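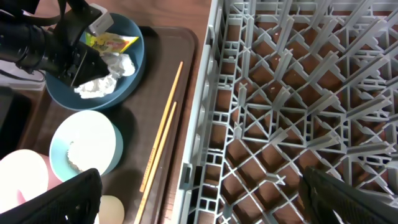

A tray: blue bowl, napkin, snack wrapper, chopsticks.

Gesden open day: a noodle factory with the doors half open

The flyer for the August open day at the Gesden noodle works promised "the whole journey from flour to bowl." I have been on enough of these to know that the whole journey usually means a corridor with windows in it, and I went with low hopes. I came away with slightly higher ones and a bag of dried noodles I paid full price for.

Gesden is a small town with one big employer. The plant sits behind the old rail yard, 2 miles from the bus stop, and the shuttle the flyer mentioned had left by the time our bus got in. We walked. Bring water if you go next year.

There were 41 of us in the morning group, mostly families, a few retired employees, and one very serious man with a notebook who turned out to run a restaurant. Our guide was Dymphna Breathnach, who has worked in the drying rooms and plainly knows them inside out. When she talked about humidity she was excellent. When she read from the card the marketing people had given her, she sounded like someone reading from a card.

The flour store came first. You look down on it from a walkway. We were told the flour is "carefully selected," and when I asked by whom and from what, the answer was that it comes from several suppliers and the mix changes with the harvest. Fair enough, and a better answer than the one on the poster, which has a single golden field on it.

Then mixing and rolling. This is the part worth the trip. The dough goes in as damp crumbs and gets pressed through rollers until it becomes a sheet, and the sheet gets thinner at each stand until the cutters take it. The noise is tremendous. Ear plugs were handed out at the door and two of the kids refused them and regretted it. The main line, which everyone calls the Dravon, makes 578 pounds of noodles an hour according to the sign beside it. I asked if that was a normal hour or the best hour they ever had. Dymphna laughed and said it was a good hour.

The drying rooms were the disappointment. "Slow dried the traditional way" is printed on every packet, and I wanted to know what slow meant. The rooms were closed to visitors for hygiene reasons, so we got a video. The video showed racks of noodles and a sunset. It did not show a clock. Pressed on it, Dymphna said the time depends on the thickness, and then we were moved along to packing, where you can watch packets go by for as long as you like.

Next came the talk, given in a side room by Birthe Hjaltadóttir, who is in charge of product development. Her subject was Manurung, the new line of air-dried noodles that is supposed to cook in 3 minutes and stay firm. She was frank about the failed batches and passed some around. The failures were more interesting than the finished product. On health she was vaguer. "Lighter" was the word on the slides, and she never said lighter than what. The restaurant man asked about salt and was pointed to the label.

Lunch was part of the ticket. The noodles were good, firm with a bit of chew, in a broth that somebody had taken trouble over. Whether they were any better than the ordinary kind I really can't tell you. There was no ordinary kind to compare them with, and I suspect that was the idea. Portions were on the small side. I filled up on snacks.

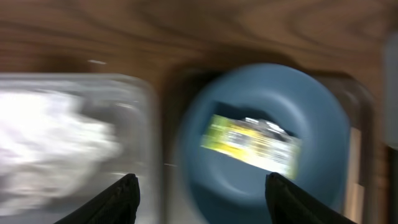 A clear plastic container on the wooden tabletop.

The factory shop is where you come out, of course. Prices are the same as in my supermarket, and the "open day bundle" cost exactly what the packets in it cost separately. I checked. The chili oil from Zornis, a firm down the road, was the one thing I hadn't seen anywhere else, and it's very good. Go easy with it.

Would I go again? For the rolling hall, yes. Tickets are cheap and the staff answer questions if you keep asking. I would take the morning tour over the afternoon one, as we passed the afternoon group on the stairs and it was far bigger than ours, with people at the back who couldn't have heard a word.

Parking is free but fills up early. No strollers on the walkways. The restrooms are past the shop, on the left.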